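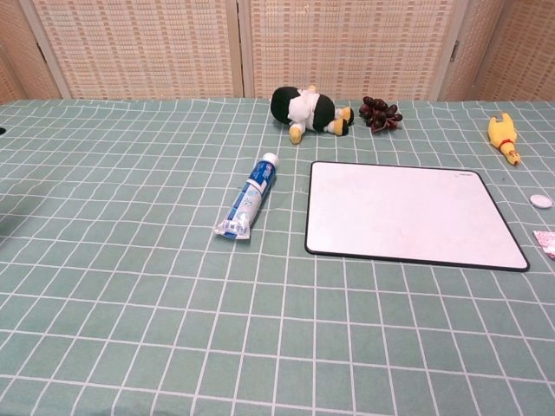
**Figure 4.** Tabletop layout used in the pick-and-place trials, seen from chest height. The toothpaste tube and the white board lie on the gridded cloth, with the small toys toward the back by the folding screen.

### 5.2 Failure analysis: false contact on the tube

The most frequent fault in our trials was a grasp that the controller reported as complete when the gripper held nothing. We call this a false contact. Of the 900 attempts with the layout of Figure 4, 89 ended this way, and 21 of those led to a second fault in which the arm carried out the full placing motion over the board and pushed down on it.

Most of the false contacts came from the toothpaste tube. The grasp planner picks the point with the greatest estimated height along the long axis of an object. On a tube lying flat this point falls near the cap, where the body is thickest, and the planner then closes across the shoulder. If the approach is a few millimeters too low, the fingertips meet the cloth first. The force on the fingers rises past the contact threshold, the controller reads that rise as a grip, and the lift begins.

The cloth made the fault harder to trace. The printed grid had been chosen by Mal-soon Jang as a visual aid for checking camera alignment, and the calibration script assumed its lines were straight. The fabric does not lie perfectly flat, and several lines bend, mostly in the near half of the table and toward the left. The script fitted straight lines through these bends and tilted the table plane slightly. Height estimates were worst on the left side of the table. We first blamed the wrist, and Irfan Siregar replaced the Loson force sensor in November before we looked at the plane fit at all. The replacement made no measurable difference.

The board caused a separate problem. Its plain white surface returned few usable depth points, and the segmentation step sometimes kept only the black border. In those runs the center of the board was treated as bare cloth. The placing height was then set too low, and the downward push was stopped only by the joint torque limit. No part of the arm was damaged, but we consider this a safety matter: the limit is a last barrier and should not be reached in normal work.

The rubber chicken and the plush toy gave few false contacts. Both stand higher off the table than the flattened end of the tube, so a small error in the plane matters less. The grape-like cluster was dropped more often than either, but those drops were reported correctly and the arm stopped as intended.

Two changes were made. Everaldo Mendonça rewrote the plane fit to use depth points from the whole cloth and to ignore the printed lines. A grip is now accepted only if the finger opening stays above a minimum width during the first part of the lift. We then ran a further 2,060 attempts. False contacts on the tube still occurred, mainly with the crimped end, where the true width is close to the minimum. The arm did not reach the torque limit over the board in any of these attempts. We have not tested the width check on objects thinner than the crimp.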